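Grullura Desk Share - Minutes of the Spring Tidy-Up Meeting

Held 3/19/24 in the back office, Dasilstead. Started late, as per the agenda.

1. The desk and the box
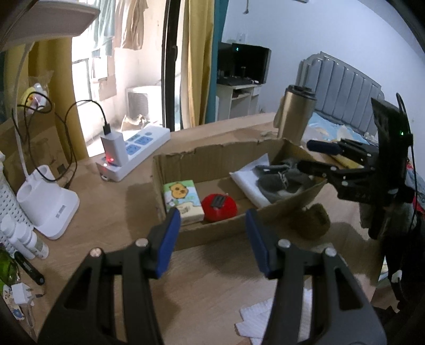
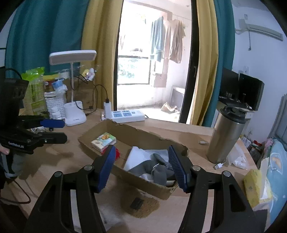 Minutes taken by: Edero

The meeting considered the cardboard box on the desk. It was agreed that the box has given good service and that its torn edges are a matter for the box. A motion to replace it with a proper crate was put, discussed at greater length than the crate deserved, and deferred to June.

Contents were discussed. The tissues with the cartoon face may stay in the box, within reach, as hay fever is coming. The small red object was raised under three separate headings and is to stay put until its owner speaks up. Members asked whether a slipper is stationery. The meeting felt it was not, but no one wished to be the one to move it.

2. Desk lamp

The white lamp stays. Its base has a place for pens and members are reminded that this is where pens go. The pen budget stands at £1.46 and will not be revisited.

3. Power strip

Phone chargers to be unplugged by whoever plugged them in. The proposal for a charging rota was withdrawn after the proposer saw how many columns it would need. Cables are to be coiled before going home - wound around a chair leg does not count as coiled.

4. White basket at the back

Small containers and bottles go in the white basket, upright, lids on. Anything without a lid by the next meeting goes in the bin. There was an objection to this on sentimental grounds, which is noted.

5. Flasks and drinks

One flask per person on the desk. The second flask rule, passed last year and ignored since, was passed again. Snacks in wrappers are to be eaten or taken home.

6. Money

Balance carried forward: £171. Spent on shelf brackets from Chuensuk Hardware: £35, leaving £136. The figure of £135 in the draft accounts was a slip and has been corrected in pencil. A request for £100 towards a second desk was heard politely.

7. Any other business

The window still sticks. The kettle is fine. It was asked whether the minutes could be shorter, and the minute-taker agreed to look into it.

Actions
- Label the box: all
- Find owner of slipper: carried over
- Crate prices: June meeting
- Window: carried over, again

Meeting closed when the biscuits ran out.

Related items
Minutes of the Winter Meeting
Grullura Desk Share: House Rules (revised)
Shelf Brackets: A Correction
Lost Property List

Contact the Desk Share | © Grullura Desk Share, Dasilstead | Back to top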